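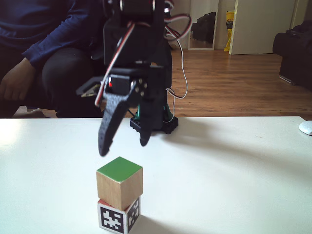

Two wooden blocks in a stack, gripper open above.

How to check a downloaded maths activity before you use it
Posted by Rahel Lanz, 01/10/2024

I download a lot of measurement and fractions activities from Stestby and I bin most of them. The star ratings don't help much. People rate a resource the night they save it, when they haven't taught it yet, and "looks great, can't wait to try!" is worth nothing to me. What follows is how I sort through them. It takes one coffee per activity once you've had some practice.

You'll need the student sheet, the answer key if there is one, a pencil and a timer.

Step 1. Ignore the description
Skip the paragraph at the top, and the list of curriculum codes as well. I've seen an activity tagged with every measurement outcome from Year 3 to Year 6 and it was a colouring page with a ruler on it. Go straight to the student sheet.

Step 2. Do the whole thing yourself, in pencil
All of it, including the easy ones. Write your working in the space provided. If your own handwriting doesn't fit on the line, a nine-year-old's won't either. Time yourself and multiply by four. My colleague Yavuz Erdem multiplies by three, but he has a quieter class.

Step 3. Only now open the answer key
Mark your work against it. Where you disagree, assume nothing and redo the question. The Brumik pack on converting units has a jug of 500 mL poured out until 239 mL is left, and the key gives 271 as the amount poured. It's 261. That pack had a full row of stars under it and had been up since February.

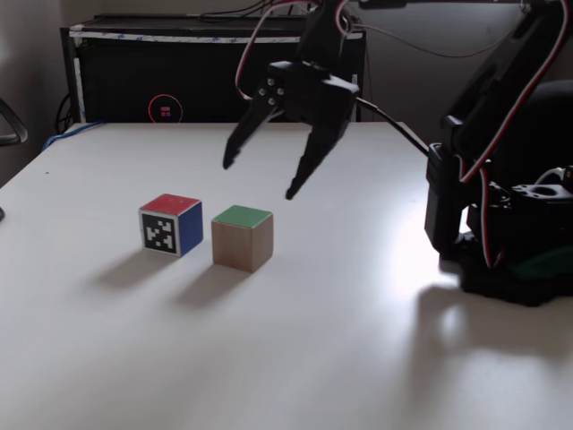

Step 4. Look for questions that answer themselves
Cover the instructions and try the sheet again. If every question on the page is a subtraction, students will subtract without reading a word, and you'll think they understood the problems. Mix in two or three from another topic. I keep a page of spares for this.

Step 5. Read the wording out loud
Long sentences show up quickly this way. So do words like "respectively", which I cross out on sight. For students who find reading hard, put one instruction on each line and leave the numbers alone. Many "modified" versions I come across have made the maths easier and kept the difficult English, so check both.

Step 6. Try it on a few students first
Pick up to 2 pairs and give them the first half. Don't help. Note where they stop and what they ask. If they all get stuck on the same question, the question is probably at fault.

Step 7. Leave a proper review
Say what year level you taught, how long it took and which answers were wrong. I did this for the Brumik pack and the key still hasn't been fixed, so I can't promise it does any good.

What about the paid ones?
Same steps. I bought the Keskin fractions set last year expecting better and found nicer fonts. The word problems were decent, though, and I still use the ones on sharing - minus the pizza page.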